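Heating water at home in Kokgate
Final report, first-year project, 9th April

3. Results

We asked families in Kokgate to write down how they heat water for tea and washing during one week. In total we received 370 sheets, and 4 of them could not be used as the pages were empty. The families live in two parts of the town, Meditz and Vekden.

In Meditz most people fill the kettle to the top, even when they want one cup only. In Vekden the habit is different – many homes pour the rest of the hot water into a flask and use it later in the day. The older people do this more than the young ones.

4. Problems

Some families forgot to write on the weekend, so our Sunday results are weak. We also did not ask about the size of the kettle, and this was our mistake. We would like to repeat the work in June with a better sheet.

5. Question from the class
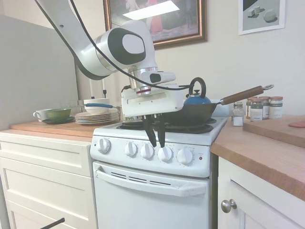 Which change would save the most fuel in a normal home?
Boiling only the water that is needed – it costs nothing and every family can start with it the same day.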